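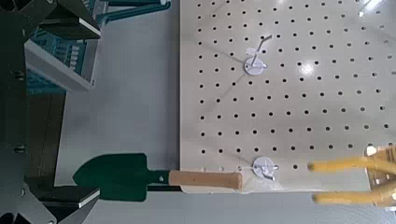

Every January I get the urge to become a tidy person, and every January somebody is waiting to sell me the equipment. This year it was an app called Plunora. It costs 38 dollars a year, it wants to know where I keep my scissors, and it came recommended by my friend Anqi Bai, whose kitchen drawers open without a fight. I don't doubt her drawers. I doubt that the app did it. Organizing products all make the same promise, which is that the mess is a shortage of places to put things, and I have believed it more often than I'd like to admit. A pegboard is the purest version of it, all those rows of little black holes and a couple of white hooks, a thousand possible places and two in use. You look at it and think of everything you could hang up. You don't think about whether you are a person who hangs things up.

I am not one. I put things down.

Plunora works like this. You go around the house and enter what you own, room by room, and give each item a "home." Then you get reminders. Then, at the end of the week, you get a score. I did the free trial over the holiday and got as far as 437 items, which sounds like a lot until you learn that I had only done the kitchen, the hall closet and one shelf of the bathroom. I had given a home to a bag of rubber bands. I had been asked whether the rubber bands "still serve" me. The score for my first week was low, and the app suggested I could raise it by upgrading.

What bothers me is how much of the work is pretend. Typing "potato peeler" into a phone feels like tidying. You are on your feet, you are opening cupboards, you are making decisions. At the end of an afternoon of it the potato peeler is exactly where it was. My husband came in, looked at the counter, looked at me, and asked if I had started yet.

I brought this up with Maxence Courtois, who has been trying to get me onto one system or another since we shared an office. His view is that I quit everything in the second week and then blame the product. Fair enough, I do quit in the second week. But I'd like to see how many people make it to the third. The companies must know, and I notice they never put it on the box. What they put on the box is a before and an after. I would pay good money for a third photo, taken the following summer.

Maxence himself is on his third method. He used to be a Clalto man – those were the color-coded sticky tabs, blue for "act," yellow for "hold," and I forget what the green was for. Before that he had a paper notebook with a method attached. He has told me each time that this one is different. When I pointed that out he said each one had taught him something, and maybe so, but it's also what people say about bad boyfriends.

There is a certain kind of advice that goes along with all this, and I have read far too much of it. Handle each piece of mail only once. Okay, but some of my mail is a form that needs a number I have to call someone to get, and the office is closed until Tuesday. One in, one out. That works for coats. I have no idea what I'm supposed to throw out when I buy a lightbulb. Do it now if it takes less than two minutes. I tried this for one morning and did small jobs until lunch, and the one thing I'd sat down to do was still sitting there.

To be fair to the other side, I have seen it work. My mother was a tidy woman and she had no system I could ever find. She had a coffee can for string, and a drawer for paper bags, and when the drawer was full she stopped keeping paper bags. She put things away as she went and complained about the rest of us while she did it. I asked her once how she kept it up and she thought I was being funny. I suspect Anqi is the same sort. She'd be tidy with a shoebox and a pencil, and she happens to have bought an app, so the app gets the credit.

I have tried to do it the string-can way since New Year's. So far that has meant clearing the hall table before bed. Some nights I manage it. The hall table looks fine. The things that used to be on the hall table are mostly on the stairs, and I haven't worked out what to do about the stairs.

I did cancel Plunora before the trial ran out, or I think I did. The cancel button was on the fourth screen, under a picture of a sad-looking plant, and I never got an email about it. If 38 dollars goes missing from my account this month I will let you know, and I will be writing to Anqi as well. She says I should have given it until spring. She also wants to know if I still have her good baking pan. It's one of the 437, so I can tell you its official home is the lower left cupboard, but I looked there last night and it wasn't.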